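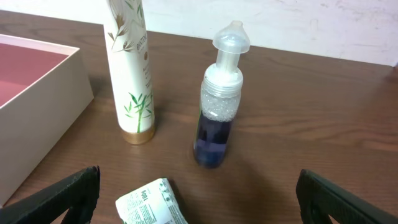

How a Robot Arm Gets Ready for Work

A robot arm that picks things up and puts them in boxes looks as if it could go all day without any help. It can't. Before it lifts a single bottle, a person has to set it up, and after that a person has to keep it in good shape.

Koen Bakker looks after a robot arm at a small workshop called Stondo. The people there call the arm Brarik. Its job is to practice picking up the kinds of things you find in a bathroom cabinet: bottles, packets, tubes and jars. Koen starts his work with Brarik at 7 in the morning.

Turning it on

The first thing Koen does is look at the arm while the power is still off. He checks that no cable is pinched or rubbing. He pushes gently on each bolt at the base, where the arm is held down. If one moves, he tightens it with a wrench.

Then he turns on the power and waits. A robot arm has motors inside its joints. A joint is a place where the arm bends, like your elbow. Each joint has a sensor that tells the computer how far it is bent. The computer reads all the sensors before it lets anything move.

Next, the arm goes to its home position. This is a pose it always starts from. Koen has marked the right spot with a short steel pin. If the arm does not line up with the pin, the computer has the wrong idea about where the arm is, and he has to fix that first.

Checking the fingers

At the end of the arm is the gripper. It works like a hand with two fingers. The fingers slide toward each other to hold something and slide apart to let it go.

Koen opens the gripper all the way and closes it all the way. He watches to see that both fingers move at the same speed and meet in the middle. Then he puts a strip of paper between them and pulls. The paper should be held tight. If it slips out, the finger pads may be dirty or worn.

Dirt is the usual problem. Soap, lotion and dust stick to the pads and make them slick. Koen wipes them with a damp cloth and dries them. When the pads get too smooth to grip even after cleaning, he takes out the small screws and puts on new ones. The pads he uses are made by a company called Tornetti, and he changes them after up to 1,000 grabs.

Helping the robot see

A small camera sits on the robot's wrist, just behind the gripper. Wherever the hand goes, the camera goes too. It can see the fingers and whatever is in front of them.

The lens has to be clean. One fingerprint can make everything look foggy. Koen uses the same kind of soft cloth that people use for eyeglasses.

After that comes a job called calibration. Calibration means making sure that what the camera sees matches where things really are. Koen lays a card with black and white squares on the table. The arm looks at the card from 16 different places. The computer knows how big the squares are, so it can work out exactly how the camera is pointed. If someone bumps the camera, even a little, the card comes out again.

Why some things are hard to pick up

Different objects give a gripper different kinds of trouble.

A tall, thin bottle tips over easily. If one finger touches it before the other one does, the bottle can fall. The arm has to come in slowly, with the bottle in the middle of the gap.

A clear bottle is hard for a camera. Light goes through the plastic, so the computer may see the table behind it and miss the edges. If there is colored liquid inside, that part is easier to find.

A soft packet changes shape. It has wrinkles, and they are in a new place each time it is dropped. The gripper has to pinch it and hold on without squeezing too hard.

A box is different again. Its walls can be used as something to grab, but most of the time the robot needs to reach over them and let go of things inside. The fingers must clear the rim on the way in and on the way out.

When something goes wrong

On the wall by the door there is a big red button. It stops the arm right away. Everyone who works near Brarik knows where it is, and Koen tests it before the first run of the day.

One Saturday the arm began to shake whenever it reached to the left. Koen stopped it and turned off the power. He moved each joint by hand until he found one that felt rough. A belt inside had come loose. He took off the cover, tightened the belt and put the cover back. The repair took 40 minutes. Then he ran the arm at its slowest speed and listened before letting it go any faster.

He wrote it all down in a notebook: which joint, what he heard, and how far he turned the screw.

Words to know

Gripper: the part of a robot that holds things.
Joint: a place where a robot arm bends or turns.
Sensor: a part that measures something and sends the answer to a computer.
Calibration: checking a machine against something you already know, and correcting it if it is off.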